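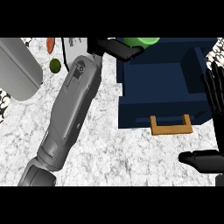
Multstead Kitchen Trainer, reviewed: can a robot put things away yet?

By Mylene Aquino
August

I have wanted a machine to tidy my kitchen ever since my second child learned to open the snack drawer, so when I got the chance to spend a few weeks with Multstead I cleared my evenings and made a lot of tea. It's a program that runs on a home computer. You get a simulated kitchen, two arms and a list of chores, and you find out how well the arms cope before anyone trusts them with real dishes.

First impressions were lovely. The counter is white marble with soft gray veining, the little cabinet is a deep navy with a wooden-looking handle, and there's a carrot lying out just as there would be at my house! I'd happily cook in there. You can pair a plain two-part gripper with a long-fingered hand, and I did most of my testing that way.

The chore I kept coming back to was the green cylinder (my kids call it the pickle cup). The task is to pick it up and set it down in the sink. I ran it 50 times with the gripper and it got there on 38 of them, which is better than I expected and probably better than my teenager. Most of the misses came at the very beginning, when the fingers closed a bit too high and the thing tipped over.

Drawers are another story. Pulling one open was fine more often than it wasn't, but closing it again with something inside took forever, and the hand would sometimes let go and just wait. My neighbor Genowefa Rutkowska, who ran a bakery kitchen for years, watched one whole attempt with me on a Thursday night and said she'd have sent it home by lunch.

The manual runs to 327 pages and I wish somebody had put the setup part first - it starts on page 71. Saving your runs is easy, though, and the fans on my old computer stayed quiet.

Would I pay for it? If you like to tinker, yes, gladly. If you're hoping to have your counters cleared by Christmas, keep your dishcloth handy. I'm giving it three and a half stars and leaving it installed.

Recent reviews
Layug countertop dish rack
Prurkik robot mop, second look
Horkier under-shelf baskets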